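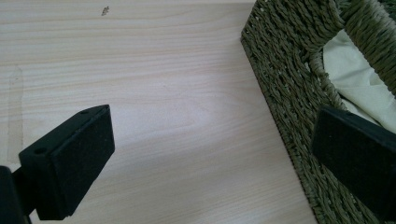 Seagrass basket left a light band on my table, what now?

Posted Friday, April 19, 2019 in Furniture Care

I keep a lined seagrass basket on a light wood table. When I moved it for cleaning I found a narrow lighter strip in the finish with a darker outline. It doesn't feel rough. I don't know what kind of finish the table has, it came with the apartment. I've wiped it with a damp cloth and nothing changed. Is this something I can get out, and do I need to stop using the basket there?

Drorkora

Could be old tape residue and not the basket at all. Put one drop of mild dish soap in warm water, wring the cloth out well, wipe with the grain and dry it right away. If that does nothing, try a little mineral spirits on a cotton swab, on the underside of the table first. Wait 20 minutes and look at the test spot before you go near the top. Don't sand it. If the top is veneer you can go through it fast.

Rosia

I had one of these and it was the sun. Just turn the table around.

Midtbø

Agree with testing underneath first. If it's in the finish, wiping won't remove it and you would have to refinish the top or live with it.

You can keep the basket. Cut a piece of felt to the size of the base and set the basket on that, and lift it when you move it, don't drag. Take the liner out now and then and check that the bottom is dry. Seagrass holds moisture, and mine got a musty smell one November from damp gloves. Don't soak it. Vacuum it with the brush attachment and let it air out for 12 hours before the liner goes back in.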